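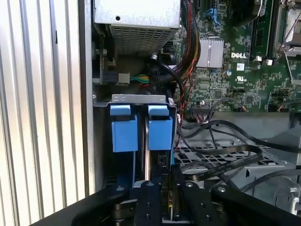 Home Opinion Tech & Home Letters Subscribe

In praise of the big ugly box

I have owned thin computers and I have owned fat ones, and I'd like to say a few words for the fat ones while there are still any left to praise.

My sister-in-law's laptop died in August. It was a lovely thing, a Sarnudeo, slim as a place mat, and she rang to ask if I could 'just swap the memory or something'. I got the bottom off after a good deal of swearing and found the memory soldered down flat, the battery glued in and the storage under a shield I'd have needed a hair dryer to shift. So I put the lid back on (one screw left over, naturally) and told her to take it to Dasano's on the high street. They quoted her more than she'd paid for her bicycle and she bought a new one.

Now compare that with an old office tower. You lay it on its side, the panel comes off, and there it all is. The power supply is a metal box you can get both hands round. The memory stands up in slots with little clips at the ends, and when a stick goes home you hear it. The cables are fat and coloured and they go to places you can follow with a finger. I'm no engineer - I sold carpets for most of my working life - and I can find my way about in one of these.

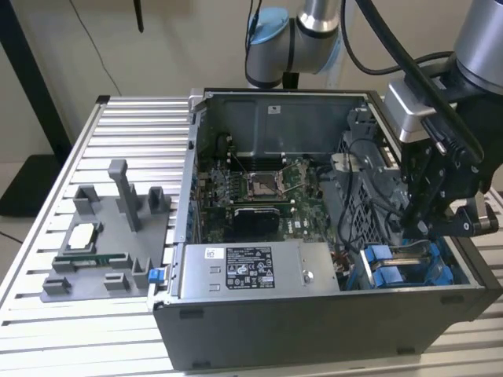

Side off and everything within reach: the green board, the memory slots and the silver power supply with its label.

I learned on a pile of machines that a firm called Plavley was clearing out of its offices. Thulani Rampersad had got hold of them and set them up in his garage, and he let a few of us loose with screwdrivers on the understanding that we'd put the good bits in one tray and the dead bits in another. We got through 21 of them that winter. I broke a fan clip on the first and bent something I still feel bad about on the third, and by the end I could strip one while listening to the football and not miss a goal.

What I liked, and I didn't expect this, was how much of it was blue. On a good many of the machines I worked on, the parts you were meant to touch had been done in blue plastic, the latches and the catches and so on. Somebody at a drawing board had sat there thinking about a stranger with cold hands, years later, wondering which bit to press. I find that rather moving! You don't get it from a slab of glass.

I know the case against. Ifeoma Oyewole, who puts up with me on these pages, reckons I'm being sentimental about furniture. Towers are heavy, they gather fluff like a tumble dryer, they hog the space under the desk and nobody can take one on a train. She's right about the fluff. I once pulled a grey felt slipper's worth out of one, and I've never looked at my own carpet the same way since.

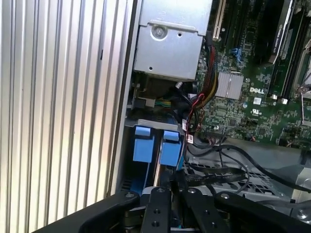

But weight isn't always a fault. A thing with room inside it is a thing you can change your mind about. You bought it for spreadsheets and now the grandson wants to play games, so you look for a free slot and a card that fits, and you check the power supply is up to the job. Try that with the place mat. My own machine has had three lots of memory and two drives, and the case is 30 quid's worth of dented metal from an Anozie surplus sale. I expect it to see me out.

I'm not asking anyone to throw their laptop in the canal. I'd only like the people who make the thin ones to leave us a door. Eight screws, all the same size please, and the memory in a slot. I'd put up with it being a bit thicker, and I'd even pay extra.

Meanwhile my sister-in-law's old Sarnudeo is in my cupboard, waiting for me to buy a hair dryer.

February 15, 2026

2057 shares 21 comments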